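# 5 Chores Without a Clear End

The tasks in the last chapter had a natural stopping point. A peg is in its hole or it isn't, and a cheap switch can tell the difference. Household and shop-floor chores are seldom so tidy. This chapter looks at wiping, sweeping and folding, and asks how far present machines can be trusted with them.

Wiping a whiteboard is a useful first case. The surface is flat, upright and fixed, and the tool is light. An arm must hold the eraser against the board with steady pressure, cover the written area, and stop before it strikes the border or the tray. Each of these steps can be programmed by a competent student. The difficulty lies in deciding when the job is done. Old writing may leave faint smudges that a person would ignore in a workshop and wipe again in a meeting room.

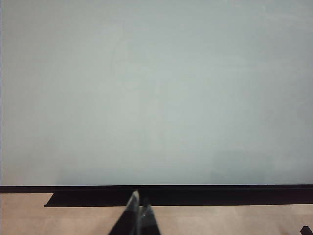 A wrist camera sees such marks poorly. The contrast between clean board and residue may be smaller than the change in brightness from the middle of the board to its corners, so a fixed threshold will either miss the residue or report dirt where there is only shade. Mirjam Wallner's trials at the Kurnthorpe laboratory, described in Section 5.3, used 142 boards and found that most wrong decisions were of the second kind. The arm went on wiping boards that staff had already passed as clean.

Contact raises a separate problem. Compliant fingers forgive small errors in position, but they also bend under load, and the pressure at the eraser is then no longer the pressure the controller asked for. The Alonside method, treated in Section 5.4, corrects for this by measuring force at the wrist 300 times a second.

The reader should keep two questions apart throughout. The first is whether a machine can carry out the motion. For wiping, the answer is yes. The second is whether it can be left alone to do so in a room it has not met before. Here the evidence is thinner, and the results in Table 5.1 apply only to the rooms in which they were obtained.

## 5.1 Describing the finished state

Let the board be divided into square cells of equal size.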